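When the Wrist Camera Loses the Wrist

February 26, 2024

Prammont's grasp planner used to run as a single loop. Perception produced a pose, the planner produced a path, and the controller followed it to the end. If the pose was off by 5 millimeters, the fingertip arrived 5 millimeters off.

The current release splits that loop. Segmentation runs at 10 hertz on the wrist camera, and a separate tracker, licensed from Karnside, fills in between frames at the controller's rate. Each pose carries a covariance, and the planner slows the approach when it grows. 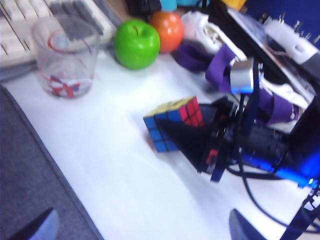 Close range remains the hard part. Within the last few centimeters the fingertip hides part of the target, and the tracker has to work from whatever faces are left. Clear objects are worse, as the segmenter tends to label what lies behind them. Of 14 logged failures in the most recent test set, four were traced to stale masks. A fix that timestamps masks at exposure is due in May.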